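4.2 Table coverings and the handling of small waste

The second theme in the interviews was what people put over a work table and how long they leave it there. We had not planned to ask about this. It came up in the first interview at Laur, a shared repair and sewing workshop, when a member complained that she could never find dropped pins on a patterned oilcloth. After that we added two questions on coverings to the schedule and went back to the members we had already spoken to.

Across the 3 sites, plain cloth was the most common covering. Members at Laur and Mikilix used cotton or felt bought by the metre. At Clino, where most of the work is shoe and bag repair, the tables were left bare on weekdays and covered only for the monthly open session. Of the 70 members who answered the questionnaire, 50 said they preferred a plain covering to a patterned one. The reason most often written in the free text box was that thread ends, filings and small screws show up better on one colour. A few members said the opposite, that a plain cloth looks dirty too quickly and makes the room seem badly kept.

Cleaning was much less settled than choice of cloth. Each site had a written rule, and at each site the rule was mostly ignored. The Laur rule says that cloths are to be shaken outside at the end of the day and washed every fortnight. In practice they were brushed down by hand and washed when a member took one home. Brushing moves waste to the floor or to the next table – several members mentioned this without being asked – and it does little for marks that have already set. Washing brings its own trouble. Felt shrinks, and a cloth that no longer reaches the table edge tends to be folded away in a cupboard and replaced with a new one.

How the cloth was fixed also mattered more than we expected. Tape was disliked because it leaves glue on the table top. Drawing pins were banned at Mikilix after complaints about holes. Clips were thought the easiest to take off, and members who used them reported changing the cloth more often than those who used tape, although the numbers are too small to say much. Loose cloths were the least liked of all, as they slide when a heavy bag or machine is pulled across them.

Light wear and small waste were easy to overlook in the interviews, where members tended to talk about large spills. Figure 3 shows the more ordinary condition of a covered table. 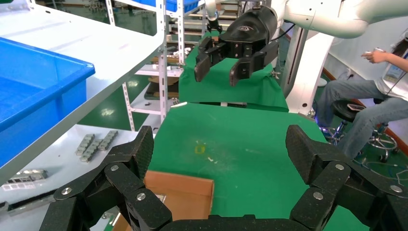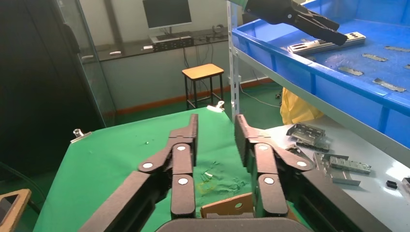 Figure 3. Green cloth used as a table covering. First view: small white specks and a faded yellow mark on the cloth. Second view: light scuffs and faint stains, with binder clips holding the cloth.

Sơn Trình, commenting on an earlier draft, thought that we had made too much of colour and too little of who does the washing. In his view a workshop that pays for laundry will have clean tables whatever cloth it buys, and one that leaves the job to goodwill will not. He pointed to Zolleteo, which he had visited in July, where the cloths go out with the tea towels and nobody has to remember them. Zolleteo was outside our sample, so we cannot test this against the questionnaire, but it fits what members at Laur told us about cloths being taken home. We return to the cost of laundry in section 5.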